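Another ad for the Uvetti silicone egg moulds, "shop finish at home, no tempering". I'll believe that when I see it.

I paid for the 200 ml set in May. Two of the 5 eggs came out with a dull patch, same as from my old plastic ones. 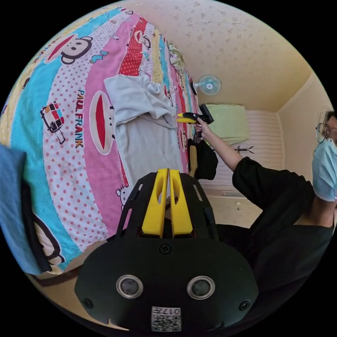 Does a pricier mould save you tempering the chocolate?
Shine comes from the tempering, whatever you pour it into.

Slamet Majimbun swears by the Kistura ones. He also sells them, so make of that what you will.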